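List home | Threads | Search | Digest | Unsubscribe
3,822 views | 4 replies | 2 shares

Re: [tidy-small] bricks again, sorry
From: Niamh Brophy
August 2024

Ottar, please don't apologize, I love a brick thread! I've had your message open on and off while I was supposed to be doing the ironing, and I kept starting a reply and then wandering off to look in the toy closet. Quoting you further down so people who get the digest can follow along.

Pictures first, then I'll go on too long as usual.
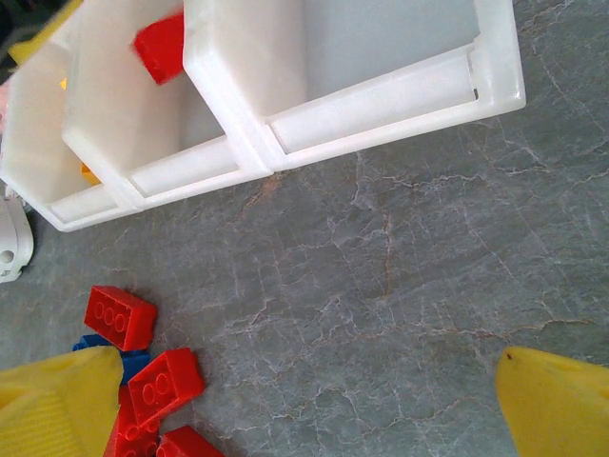
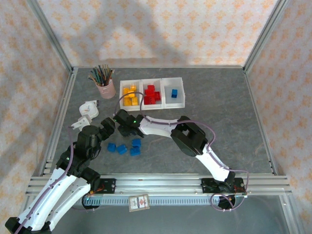
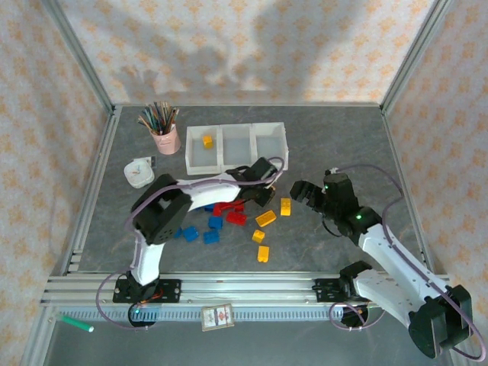
Filed under: Toys, Games and Small Parts

Okay so, what you wrote:

> Hi all. We have inherited a great heap of building bricks from
> my sister, all colors, all in one duffel bag. I tipped them out and
> I have been looking at them ever since. My two want to play with
> them NOW and I want to sort them first, which is probably the
> wrong way round already.
>
> My questions are these. Do you sort by color or by shape? Do you
> use a box with compartments or separate boxes? I bought one of the
> Donico drawer towers and the drawers are so narrow that my hand
> gets stuck. I also don't know where to do the sorting. The carpet
> eats the small ones and the kitchen table is wanted for supper.
>
> And a side question. The colored pencils live in the same closet
> and they are in a worse state than the bricks. Is there a person
> on this list who has solved pencils?
>
> Ottar Kristiansen

Color or shape. I know Frøydis is going to come in and say shape, and she's right for her house, where they build the big serious kits with the instruction books. But if your two are small and you want them to help put things away, go with color. A four-year-old will argue with you all afternoon about what counts as a "long one" (we have had this argument, with tears) but yellow is yellow. We did shape for one winter and I was the only person who ever put anything away. We went to color and now I'm only MOSTLY the only person.

What I'd do differently from the way I started is to have far fewer groups. My first go had a place for every color, and the clear ones, and the wheels, and the little doors, and a place for things I suspected weren't bricks at all. It looked wonderful and lasted until lunch. Now we sort a few colors at a time and leave everything else in the bag. So maybe today is reds, yellows and blues. They get sorted, the rest goes back in the closet, and you bring out another lot when you feel strong enough. Your kids get to build with what's already done while you do the next batch, and that takes care of the "NOW" problem a little.

On compartments, I'm very fond of a tray like the white one in the last picture, three compartments side by side with open tops. You can see a yellow block in the left one there and nothing in the other two, and that's just how I like to begin, with one brick put in as the label. I did buy a roll of Wosa label tape, because I buy every label tape, and I stuck lovely printed words on everything, and of course neither child could read. One brick in the bin does the job. If you ever decide the middle should be the blues, you pick up the brick and move it, and there's no sticky patch to scrub at.

The other thing I'd say for see-through or nearly see-through walls is that you get a glow of color from the side, so you can tell from across the room which one has gone wrong. Solid boxes hide all sins. I had solid ones on the high shelf and when I finally took the lids off I found half a cracker and a sock.

I feel for you with the Donico tower! We had the same one, I think, the kind with the tiny lip you're meant to pull with a fingernail. It's living in my husband's workshop with screws in it and it's perfectly happy there. Kids don't want a drawer, they want to shove a hand in and stir. You need something wide enough to stir in and low enough that they can look down into it without climbing on something. If the bricks only come out one at a time they'll tip the whole drawer on the floor and you're back at the duffel bag.

Where to sort, now. Not the carpet, you've found that out. I like a hard gray surface, and I'm a bit of a bore on the subject. On the white table everything pale vanished, and on our old dark brown one I kept losing the dark ones and swearing quietly. Gray with a marble pattern has turned out to be the kindest. Look how the blue blocks stand out in the second picture, you can find them at a glance. If your table is the wrong color, a piece of gray vinyl from the remnant bin will do it. I got one at Bakke in Lunditz, they keep the offcuts at the back by the paint and they'll trim it for you if you ask before they get busy. Roll it up when it's time for supper. (Don't fold it! I folded my first one and the crease made a little hill that every brick slid down.)

Something at the back to stop things flying off is a help as well. If you're working against a wall, great. Wallpaper with a small pattern, those little orange flowery motifs on cream, that sort of thing, makes me weirdly happy while I do a boring job, and Ylva Solheim wrote a while back that she'd papered the inside of her craft closet purely to cheer herself up. Vidar apparently didn't notice for a month. I've been thinking of doing the toy closet the same way but I have promised to finish the bathroom first and I'm not allowed to bring it up again until the grout is done.

As for the order you do things in, I used to make neat piles first and then put each pile in its compartment. Too slow, and the piles get knocked. Now I spread the bricks out in front of the tray, loosely, one layer, and drop them straight in. Keep the tray at the back and the mess between you and it. Pick one color and do that color until you can't see any more of it, then do the next. I find if I try to do all the colors at once my brain goes to mush and reds end up in with the yellows. Frøydis does all of them together, both hands going, and I've watched her and it's like watching somebody play the piano. I can't do it.

You asked about a "great heap" and didn't say how great. Ours came to about 400 by the time we'd thrown out the chewed ones, and I only know that because my eldest had counting homework and I am not above using people. If yours is a lot more than that, put some away in the attic straight off and bring it out at Christmas like new. They truly don't know. I've done it with puzzles too.

Washing: mesh bag, cool wash, pillowcase tied round it, then spread on a towel. Leave them overnight before they go in any sort of bin, even if they look dry, or you'll get that swimming pool smell.

Now pencils! I got all excited when I saw you'd asked. Get them OUT of the closet. Pencils in a closet is a dead end, they go in and the box splits and then you have pencils in your boots. Ours went in a tin, then a roll-up canvas thing with a slot for each (beautiful, a present, never once rolled up again after the first day), then a zip pouch where all the points snapped. What works for us is a plain cup, standing up, on the table where they're used. In the last picture there's a pink one with the colored pencils fanned out over the top, to the left of the tray, and that is the entire system. Points up, so you can see the colors. Don't cram it. When it's so full that you have to wiggle one to get it out, take the stubs out and put them in a different pot for grocery lists.

I'd keep the cup toward the back and off to one side so elbows don't get it. And no pens in there, or scissors, or the one chopstick that everybody seems to own. I go through ours when I'm on the phone with my mother, it's exactly the right level of thinking.

Sharpening I still haven't solved, so if anyone has a sharpener that doesn't eat the soft ones please write in. We've been through a few and the best so far is a plain metal one from a school supply sale. I'd want another if I knew who made it.

Oh and Ottar, before you return the tower, check whether the drawers come all the way out. On ours they did, and the bottom ones made decent little boxes for the doors and wheels. Might save you a trip to the store. Let us know how you get on and send a picture of the heap, I want to see the heap.

Niamh

P.S. Frøydis, I still have your mesh bag. It's on the hook by the back door and I'll bring it next time I'm over your way.

Previous | Next | Reply to list | Back to top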